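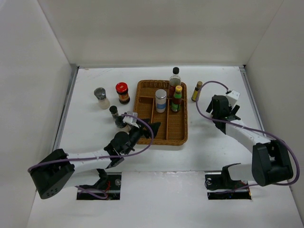
Figure 2. Basket packing with two arms. Three containers stand in the divided basket and five on the tabletop.

4.3 Does the packing policy plan?

Kaushik and Pant reported that a policy trained on the Liltell demonstrations "reasons about free space" when it fills a divided basket. We doubt this. Their evidence is a success rate, and a success rate can't tell a plan from a habit picked up in training. We therefore trained the same network on 2,000 demonstrations and ran 229 test episodes, with the containers placed at new starting positions and the Greltik controller left unchanged.

A policy that plans should hold back the wide rear section for tall bottles. We scored each placement by whether it left a legal spot for every container still on the table.

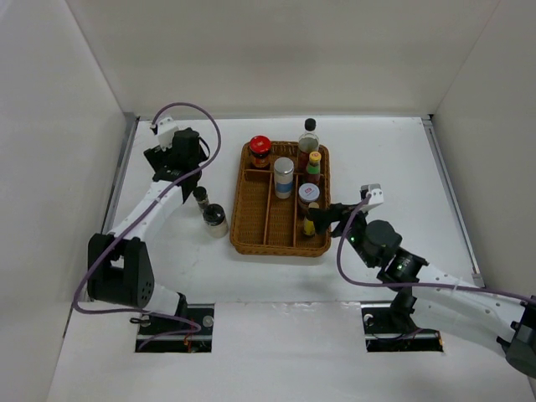

The order of placements matters more than the final count. An episode can reach six containers in the basket and still have made a poor choice early on, and the original metric gives it full credit. Under our score, the policy did no better than the Kondlow baseline, a fixed rule that fills compartments from the rear. Training for over 400 epochs did not change this.

We don't claim the policy learned nothing - it handles jars and narrow bottles alike. But the word "reasons" needs a stronger test than either group has run, ours included. Section 5 repeats the comparison with the dividers removed.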